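The Maintenance of Unit Nine

The regulations of the Stoltberg Textile Institute required that any tool which had completed 2000 grasps be withdrawn from the line and examined by a technician of the second grade or above. Revathi Raju held the first grade. She had written most of the regulations herself, and she observed them with care.

At 6:40 in the morning she signed for Unit Nine at the cage and carried it to the inspection bench. The counter on its handle stood at 1847.

"It is early," said Ashwin Joseph, who had been assigned to her in January and was still expected to ask questions.

"It is early," she agreed. "Read me the entry."

He opened the log. The night operator had written that the tool was dropping cloth. It closed upon the fold, lifted, and let go before the transfer was complete. The operator had tried the Zestow fleece and then the lighter Nirotia cotton, and had recorded the same fault with both. Under "Action Taken" there was a single word: Reported.

Revathi set a length of fleece on the bench and turned one end over. She instructed Ashwin to open the fingers to their full width and to keep his hands clear of the drive until she had looked at the facings.
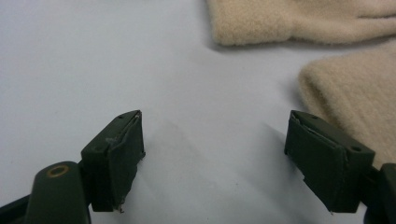
"Tell me what you would do," she said.

"Raise the closing force. The manual permits another step."

"The manual permits it. And what would the cloth do?"

He considered this. "It would crease."

"It would crease, and the next department would return it to us with a form attached. Look at the edges before you look at the force."

He bent over the tool. The covering on the left finger had begun to lift along its rim, and a few pale threads stood out at the lower corner. He touched one with the end of a wooden pick. It moved, and the covering moved with it.

"The facing is sliding on the block," he said. "The motor holds the facing, and the facing does not hold the cloth."

"Enter that in the log. Use those words."

He wrote slowly, for the log was a permanent record and corrections had to be initialed. When he had finished, she handed him the spirit, the blunt scraper and a sheet of replacement facing in its paper sleeve. The procedure occupied two pages. Both facings were to be removed, even where only one had failed. The blocks were to be cleaned and left to stand for 60 minutes. No technician was to leave the bench during that time – a provision to which several had objected, and which had never been amended.

They sat. The line beyond the glass started its first shift, and the other units passed cloth from hand to hand along the tables.

"Who had this tool before you?" Ashwin asked.

"Mr. Varma. He had the bench for a long time. He believed that a facing should be changed by touch, and he kept no figures at all."

"Was he often wrong?"

"I reviewed his units after he left. I was asked to set an interval, and I wished to show that his practice was wasteful." She straightened the paper sleeve until it lay parallel with the edge of the bench. "I set it at 2000. He would have had this one in here last week."

Ashwin did not reply. The regulations offered no guidance as to whether he should.

When the hour had passed, she laid the first facing herself, drawing it over the corner of the block and pressing it down with her thumb from the center outward. She gave him the second. He left a wrinkle at the upper edge, lifted it, and laid it again.

They ran 100 test grasps on the fleece. Unit Nine held each of them. Ashwin reset the counter and passed her the log for signature, and she read his entry through twice before she turned to the front of the binder, where the interval was printed above her own name.

"Bring me an amendment form," she said.

"What figure shall I put?"

Revathi took the tool from its stand and ran her thumb along the new facing.

"Leave that line blank for the present," she said, "and fetch Unit Ten."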